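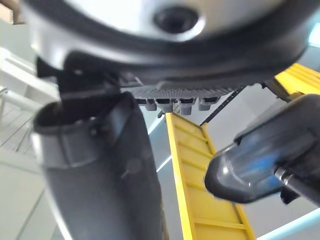 View from the wrist camera at Trilau, with the yellow rungs between the two gripper fingers.

A morning at the Trilau open day, or how we came home with a longer shopping list

I should say first of all that I went to Trilau's open day with a budget sheet in my bag and every intention of coming home with the bottom line filled in. Radka Karagiannis, who came along with me from our workshop, had bet me a slice of cake that I wouldn't manage it, and I'm sorry to report that the cake was very good and that I paid for it.

For those of you who missed the last newsletter, we are hoping to buy our first robot arm this year. It would help us with the fetching and passing jobs on the small assembly bench, the ones that take up so much of everybody's afternoon. We have never owned anything of the sort, and most of what we knew before February 2018 came from brochures. So when the invitation arrived, with a promise of tea and a proper look at the kit, the two of us were on the early train before anyone could change their mind.

We were met at the door by Ingeborg Brandes, who runs the demonstration room and who must have the patience of a saint. She had clearly been asked every one of our questions before, and she answered them all as though they were fresh. I had rather expected a big shed with safety fencing and a smell of oil, but the part we saw was carpeted and bright, more like a large office, and you could have a conversation in it without raising your voice.

What the price on the front page leaves out

The first thing Ingeborg did was ask to see our budget sheet, and she went down it very kindly with a pencil. We had one line for the arm and one line for "bits". She suggested, and I have to agree with her, that the bits deserved a good deal more of our attention.

Take the gripper. We had assumed it came with the arm, rather as a tap comes with a washer, but on the Sikora package we had been looking at it is a separate item at 1763 euros, and the fingers that fit on it are separate again. The Trevico gripper is 1754 euros with one set of fingers in the box. Nine euros between them on paper, then, and quite a different sum once you have added the fingers to the first one! Radka wrote that down twice and underlined it.

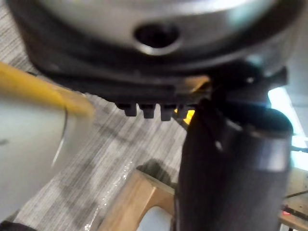 The camera was the other item we had got wrong, or at any rate had not thought through. We had pencilled in a single one, to be fixed to the wall and looking down at the bench, and it was only after watching the screen for a while that I understood why people want one at the wrist as well. It sees what the fingers see, more or less, from very close up. It also sees a great deal of the fingers themselves – they loom up big and blurred at the front, and you find yourself peering between them to make out what lies beyond. Radka wondered whether that was a fault. Ingeborg said it comes with mounting a camera so near, and that you should ask any supplier to show you the live view before you sign anything, so that you can judge for yourself how much of your own work would be hidden.

Then there are the brackets and cables. The bracket we would need is 151 euros, and I had not allowed a penny for it. Cables I had down as "have some in the drawer", which made Ingeborg laugh out loud. A cable that bends with an arm all day long is a different creature from the one behind your printer, she told us, and she would keep a spare of each from the start.

Space, and the matter of the floor

I had been worrying a good deal about our floor, which slopes a little towards the back door and always has. Ingeborg's advice was to put the money into a good heavy stand and leave the floor alone, at least for the first year. She also asked how much clear room we had, and when I said that rather depended on who had been in that week, she gave me a look I recognised from my mother. So there is a line for shelving on the sheet now, and another for a morning of tidying, which I am hoping will come free.

We talked about training too, over a second cup of tea. Trilau includes three days of it in the price and will come to you, but the travel is charged on top, and from Remmont to us is a fair old way. Radka thinks we could go there instead and take two people. I like that idea myself, partly for the biscuits.

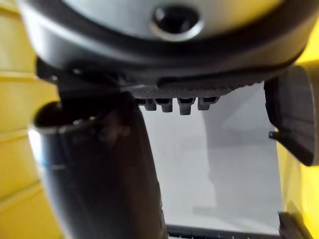

What goes on the sheet now

Arm and stand, as quoted, with delivery shown separately.
Gripper, with a spare set of fingers whichever make we choose.
Wrist camera and bracket, and the fixed camera as before.
Cables, two of each.
Training for two, with train fares.
Shelving.

There is also a line for repairs in the second year, left blank for the moment until Ingeborg sends over the service terms. She has promised them by the end of the month, and Radka is going to ring Sikora in the meantime to see whether they would do anything on the fingers if we ordered everything together.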